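Flemitz Community Kitchen, Jiduvville
Monthly Inspection Checklist with Inspector Comments
October

Scope: main kitchen, dry store, chiller room, serving counter, rear delivery area. Each item is marked S (satisfactory), A (action needed) or N (not inspected this month). Comments follow the mark. Items marked A stay on the list until closed at a later inspection.

Section 1. Entrances, floors and exits

1.1 Front door opens fully, closer works, glass intact. S

1.2 Rear delivery door. A
Door drags on the threshold for the last part of its swing and has to be pulled hard to latch. The bottom seal is torn at the hinge side and daylight shows through. Replace the seal and plane or rehang the door. Until then, check the latch at closing time.

1.3 Exit routes clear. A
Flattened cardboard was stacked against the wall of the rear passage. Passage width was still adequate, but the stack leans. Cardboard goes to the outside cage the same day it is emptied.

1.4 Emergency lights. S
Tested with the key switch. Both rear units held for the full test. The unit over the dry store door is slower to come on than the others. Recheck next month.

1.5 Floor surfaces. A
Vinyl seam is lifting in front of the three-compartment sink. It was glued in the spring and has opened again at the same place. A further glue repair is not recommended. Cut out and weld a new piece.

Section 2. Fire protection

2.1 Extinguishers mounted, tagged, pressure in range. S
The Class K unit by the fryer has been moved to the correct bracket, closing last month's comment.

2.2 Hood filters. A
Filters seated correctly, grease film heavy on the two nearest the fryer. Cleaning log shows one missed week. Clean now and return to the weekly schedule.

2.3 Hood suppression system. S
Nozzle caps in place. Pull station unobstructed. Service tag current.

2.4 Gas shutoff. S
Handle turns freely. The label has faded and can be read only up close. Reprint in larger type.

Section 3. Refrigeration and storage

3.1 Walk-in chiller temperature. S
In range on the fixed display and on the inspector's probe. The paper log has entries for mornings only. The form calls for a morning and an afternoon reading.

3.2 Chiller door gasket and inside release. S
Release tested from inside with the door shut.

3.3 Freezer. A
Ice on the floor below the evaporator, on the left side. Likely a blocked drain line, to be confirmed by the contractor. Chip out and salt the walkway before the Saturday delivery. Bollia Refrigeration to attend.

3.4 Dry store shelving. A
Posted limit is 300 lb per shelf. The second bay is within the limit, but its cans are all at the front edge and the shelf has bowed. Spread the load back to the wall. Anchor bolt missing from the top bracket of the same bay. Do not restock the top shelf until the bolt is replaced.

3.5 Stock off the floor, minimum 6 inches. A
Two sacks of rice directly on the floor behind the door. Moved to a pallet during the inspection. Left at A so that it is looked at again.

3.6 Allergen labels. S
All decanted bins labeled and dated. The handwriting on the flour bins is poor. Use the printed labels already supplied.

Section 4. Counters and fresh produce

4.1 Oak countertop, surface condition. S
No open joints or raised grain found by touch. Oil again at the normal interval. Use a food-safe oil only. The half-used can under the sink is a furniture product and is to be removed from the kitchen.

4.2 Fruit held at the counter. S
Whole fruit only, in the round wooden bowl. Cut fruit goes to the chiller. The bowl is to be emptied and wiped at the end of each day, dried at once, and never put through the dishwasher.
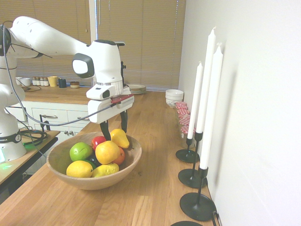
4.3 Cutting boards. A
Color coding followed. The green board is scored deeply enough to hold residue and should be discarded. A spare is in the dry store.

4.4 Knife storage. S
Magnetic rack firm to the wall. One paring knife has a loose handle and was taken out of use.

4.5 Sanitizer strength. S
Test strips in date. Both buckets in range.

Section 5. Electrical

5.1 Panel access. S
Clear space kept. Directory updated to show the new dishwasher circuit.

5.2 GFCI outlets. A
All outlets near water trip and reset, except the one to the right of the hand sink, which trips but needs several presses to reset. Replace it. Tape over until done.

5.3 Cords and plugs. S
No cracked insulation found. The mixer cord is long enough to reach the floor and should be tied up when the mixer is not in use.

Section 6. Hot water and dishwashing

6.1 Hand sink. S
Warm water within a reasonable time. Soap and towels stocked.

6.2 Dishwasher. A
Rebelo undercounter unit, asset tag 128. Rinse temperature passed on the second cycle but was low on the first. Run one empty cycle at opening until the booster is checked. Door spring on the left side is weak.

6.3 Grease trap. N
Lid bolts seized. Apply penetrating oil and inspect at the next visit. This is the second month without an inspection, and it may not be marked N again.

General comments

Work on the exits and the shelving comes first (items 1.2, 1.3, 3.4), then the freezer floor and the outlet at the hand sink. The vinyl repair can wait for a day when the kitchen is closed, provided the loose edge is taped flat and the tape is renewed when it lifts.

Logs are kept more regularly than at the last inspection. Where a reading is missed, leave the box blank and note the reason in the margin. Do not fill it in later from memory.

Copy of this checklist to be posted inside the dry store door. Original to the binder, tab 2.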